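Budget season again, and my list for the robot cell is shorter than last year's. That took some doing! We start with the cheap stuff, the stuff that always gets left off the request and then eats the petty cash by March.
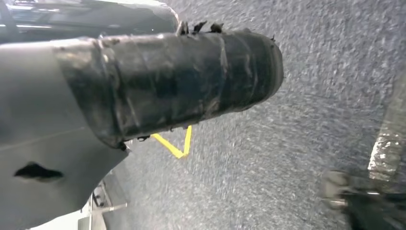 Tiburcio Tlapale
Equipment Planning, Wilell

First line on my sheet is finger coverings. A black wrap on a gripper finger takes all the wear (look at those ragged bits along the top), and I used to bury it under "misc." Now it gets its own line, $350 for the year, together with floor tape. I'd love to hear if your site spends less.

Next come the hands. Fondari and Zamudio have both quoted us, and the prices are close enough that I'm looking harder at spares and repair time. I've asked for two spare hands in the plan, plus a set of cables, which Grenura can supply separately. Five weeks is the longest wait I'm willing to sign for on a repair, and one of the quotes is still vague on that point – I've written back twice.
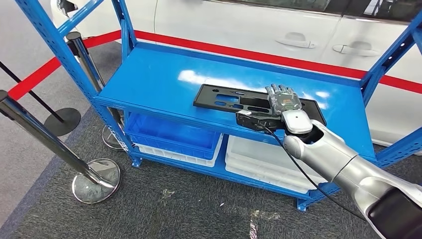
Robotic hand on a black automotive panel, with bins on the shelf below.

Don't forget the dull furniture, either. Shelving, bins, posts and belts all cost money, and they need to be on the same request as the arm (I learned this with a very grumpy email from purchasing). Send me your own lists before the sheet closes and I'll add them in!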